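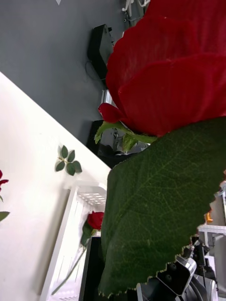

4.3 Flower work: what the arm can do today

Many buyers ask us if the Stosari arm can arrange flowers at home or prepare stems in a small shop. The short answer is: partly. It can handle one rose at a time. It can not yet make a bouquet that you would sell. Please read this section before you promise anything to a customer or to your family.

Before you start

1. Use a white or light gray tabletop. Dark red petals are found more easily on it.
2. Lay the roses so that the stems do not cross. A rose may rest across the edge of a crate, but the full stem must be free to lift.
3. Pick up loose leaves near the working place. The arm sometimes takes a spray of leaves for a flower.
4. In the Grillau menu, choose Stems, then Single.

Running the task

5. Set the grip force to level 2. Level 3 is for woody branches and will crush a rose stem.
6. Touch the stem on the screen, well below the bloom. Do not touch the bloom itself.
7. Press Start and wait for the tone. The arm closes, lifts the flower 200 mm and stops.
8. Look at the petals and the leaves. If the flower turned in the grip, press Back and choose a lower point.
9. Press Place. The vase must stand inside the marked field.

Note: A large bloom or leaf in front of the wrist camera hides the table. The arm then moves slowly or waits – this is normal. Turn the stem a little by hand while the arm is paused.

Note: In our trial at the Dalen shop in March, the arm placed 39 stems in the time a florist needed for 200. Thorns and lower leaves were still removed by hand.

CAUTION: Keep fingers away from the gripper when the tone sounds. Thorns can also catch on the cables of the wrist.

CAUTION: Do not let water drip on the power supply. Fill the vase only after the arm is parked.

Not supported in this version: cutting stems, removing thorns, tying, wrapping in paper. For conditioning buckets with the Karnow lift, see section 4.4.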